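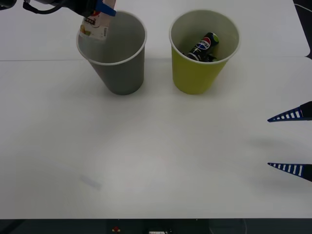
Back from lunch with crumbs on my sleeve and writing this at the desk before I lose the thread, as I lost it yesterday, and probably the day before that too if I'm being fair to myself.

The morning went to the sorting task again. Two cups, gray and yellow-green, one drink into each, which sounds like something you could teach a patient dog, and I have now been at it for the better part of three weeks. But I'm fond of it! It's small enough that I can keep the whole problem in my head while I brush my teeth, and that can't be said of much else I've worked on since moving to Droltthorpe.

What I wanted to settle was the release. The policy (Norlow, the one trained on the long set of demonstrations, not the short one) gets the carton over the gray cup nicely enough, and then it dithers. The commanded height creeps down, creeps back up, creeps down again, and the fingers stay shut the whole time. I used to think this was the vision side, that the model couldn't tell whether the bottom edge was past the rim. So I spent last week fussing with crops and brightness, which in hindsight was a lovely way to spend a week and taught me very little.

Estíbaliz came by with her tea and watched me scroll through logs for a while without saying anything, as she does, and then asked how long our action chunks were. I said 19 steps. She asked how many of those we run before we plan again. I had to go and look it up, which was embarrassing, and the answer was 3. So we were throwing away nearly everything the model proposed, over and over, and every fresh plan began with its own little opinion about where "just above the cup" ought to be. The opening of the fingers always sat toward the end of the chunk. We never got that far into one! Each new plan put it off again, like me with the dentist.

I changed it to 13 and the difference was plain from the first try. The hand came down, the fingers opened, the carton went in. I clapped, by myself, at the desk.

Then of course the other trouble turned up, the one the short horizon had been hiding from us. With 13 steps running blind, any error at the start gets carried all the way along. Twice the carton caught the lip of the cup and the arm carried on pushing as if all were well, and I had to hit stop. So now I'm trying a blend, where the new chunk is asked for early and faded in over the tail of the old one, with the gripper channel left out of the fading. That last bit matters more than I guessed. If you average an open with a closed you get a half-open hand, and a half-open hand drops a carton sideways onto the table. I've made the gripper take whichever plan is newer, once it has agreed with itself for a few steps running. It's an ugly little if-statement and I'm rather proud of it.

The Pepsi can in the yellow-green cup has never given me this sort of grief, and I'd like to understand why before I go patching everything in sight. My guess is that the can can be let go from almost anywhere over the opening and will find its own way down, leaning however it pleases, whereas the carton is all corners. If that's right then the policy learned a sloppy release for one and a fussy release for the other, from the same people doing the same job, and the fussy one is where the hesitation lives. I could check by splitting the demonstrations by object and plotting the height at which the fingers open. I've written that on the sticky note. The sticky note is getting full.

Other things, quickly, though I'm never quick. The Bansal logger is dropping timestamps again when both arms report at once. I found a buffer set to 1000 entries with no comment beside it, and my own initials on the commit, so there goes my chance to grumble at anyone. I've made it bigger and added a warning for when it fills, and I'll look at it properly once the blending is settled. Also renamed the two task prompts so they say "gray" in both, after finding that one of them said "grey" and the other didn't. I doubt it matters to the model. It mattered to my search, which kept coming back with half the episodes missing.

I still owe Nitanitz a write-up of the planner settings. I started it in December and it still says "horizon: to be explained" in the second paragraph. At least now I could explain it, and I might even say who asked the right question over a mug of tea.

Next I'm going to run the blended version with the cups swapped left for right. If the arm goes to the old spot out of habit I shall be cross, and then I suppose I'll be back to crops and brightness after all. It's ten to two. Tea first.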